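Questions people ask me about my prints

I'm Peiyu Qiu and I make screenprints and the odd painting at my studio in Honholm. I get the same handful of emails every month, so I've put my answers in one place. If yours isn't covered, write to me!

Are your prints limited editions?
Mostly, yes. The Wollow series is in editions of 35, signed and numbered in pencil, and I keep 2 artist's proofs of each. Once they've gone they've gone – I won't reprint in a different blue and call it new.

Who taught you?
I learnt to print from Henryk Mazurek, who had me mixing greys for most of a winter before I was allowed near a screen. I grumbled a lot. I still use his recipes.
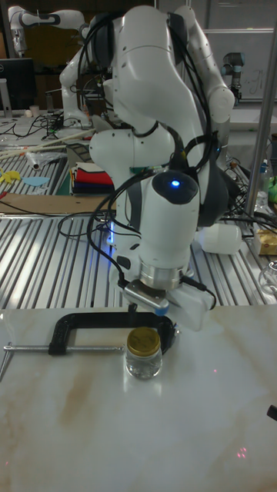 How should I frame a print?
Use a window mount and leave a bit of space round the paper so the torn edge shows. I like a plain, narrow frame, but it's your wall. Please don't let anyone trim it or glue it down.

Can I visit the studio?
You can, by appointment, and I'm usually in until 15 minutes past five. In May I open up properly with Châu Tăng, who paints next door, and there's cake.

Do you take commissions?
A few a year. Allow some 30 days for a small painting, longer if you want oils (they dry when they feel like it). I ask for half up front and send you a sketch first.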